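Speaker notes: Preserving for people with small kitchens
June 2020
By the Ballton Pantry Circle
4 min read

Good evening, everybody, and thank you for having me back. (Wait for chairs to settle.) Last time I spoke for far too long about chutney, and I've been asked very kindly to leave room for questions, so please wave at me if I wander off into vinegar again.

Start with the Ballton market story. I came home one May with more fruit than I had bowls, and a kitchen counter you could cover with a tea towel. I made 3 small jars that evening and they were the best I'd ever made. Small batches cook quickly and keep their color — a big pot sits and stews and goes brown on you.
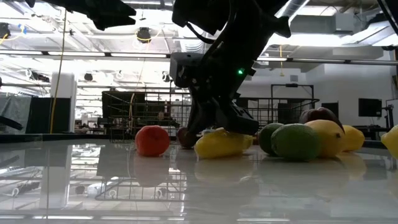 Most of the letters we get through the Gumik newsletter are about jam that won't set, and I do sympathize, having poured a good deal of runny plum over ice cream and called it sauce. The trouble is nearly always pectin. A lemon like the yellow one lying on its side there will bring you both pectin and acid, so save the seeds, tie them in a scrap of muslin and let them bob about in the pan. The little dark red plum has a fair bit of its own, especially if you pick it slightly underripe. Tomatoes need more help, and more patience too.

(Pass the Brokideo jars around now. Ask for them back!)

Then sugar. My old recipe card says 582 grams, which makes people laugh, but it was converted from something years ago and I've never dared round it. If you like less, go down by 100 grams or so and keep the jar in the fridge.

Finish with labels. Write the date on, please, even if you're sure you'll remember — I have a jar at home that might be quince. Questions next, then tea.

Last updated: after the second run-through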